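Back to the pool after a long gap

I started swimming laps again in September, after not doing it since I was 40. I'm 56 now. The pool at Moncrieff opens at six and by a quarter past there's usually a lane free, so I get my laps in and still make the bus to work.

The first fortnight was slow. I could manage two lengths of freestyle before I had to hang on the wall, and my shoulders ached through most meetings.

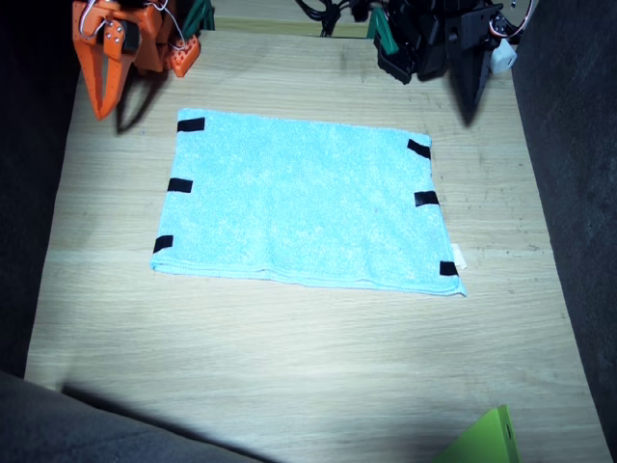 Soon-im Seok, who swims in the next lane, told me to breathe every third stroke and stop kicking so hard. It took a while to get the hang of it, but I can now do 15 laps without a rest.

Gear has been cheap. I bought goggles at the chemist in Riltport and kept my old bathers. Towels are the one thing I changed - the big bath sheets never dried in my bag, so I take a small one and hang it over the chair at work. 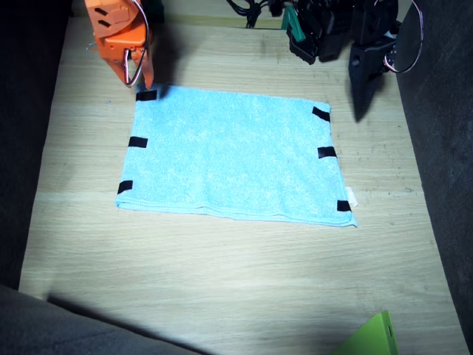
Photo: Loan Mạc

The pool shuts for maintenance over Christmas. I'll probably try the ocean baths at Plostgate then, if the water's warm enough. Parking there is four dollars and the change rooms are cold, but the kiosk does a decent egg roll.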